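Statarlow Residents' Association
Minutes of the monthly meeting, Friday, February 10, 2023

The meeting opened late, the heating having been discussed informally in coats until a quorum arrived.

1. Minutes of the January meeting
Approved with one correction. The word "heated" in item 4 was changed to "lively" at the request of both parties.

2. Parking on Tabrizi Lane
The new signs are up. Residents of the even side report that they face the wrong way. Residents of the odd side report no problem. The chair will ask the city to come back with a ladder.

3. Laundry room
The contract with Lornent ends this spring. The renewal offer adds $50 a month and removes the one dryer that works. The secretary was asked to find out if this is a typing error. A motion to go back to clotheslines got two votes and a long speech, which the meeting agreed to take as read next time.

4. Community garden
Plot rents stay as they are. The compost question was put off again, the member with the strongest views being away and the rest of us wishing to enjoy it. Zucchini growers are reminded that leaving produce on other people's doorsteps is a gift only if the other people are home. The seed order goes in next week, and anyone wanting tomatoes should say which kind – "the red ones" does not help.

5. Spring potluck
Last year's leftover budget is $227. It was proposed to spend $200 of it on a tent. It was then pointed out that we own a tent. Nobody present could say where. The search will begin in the basement and, if need be, end there.
Sign-up sheets will have a column for main dishes this time, after last year's eleven potato salads were described by one member as "a theme."

6. Newsletter
The printer, Plovia, has a minimum order of 1000 copies. We have far fewer households than that, even counting the ones who have asked us to stop. The editor will get a price for a smaller run, or failing that, we will all be very well informed. 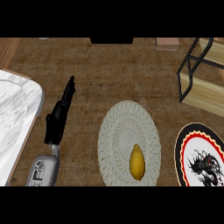
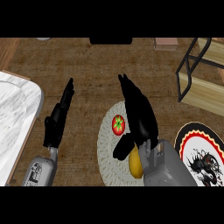
7. Any other business
The hallway light on the third floor still flickers. One resident has grown fond of it. It will be replaced anyway.
The bulletin board is for notices. The poem has been taken down and may be collected from the office. A second poem, about the first, will not be put up.
A complaint was received about the length of these meetings. It was discussed at length.

8. Next meeting
Same room, second Friday of the month. Please bring your own mug, and take it home again. Those left behind in January are on the windowsill.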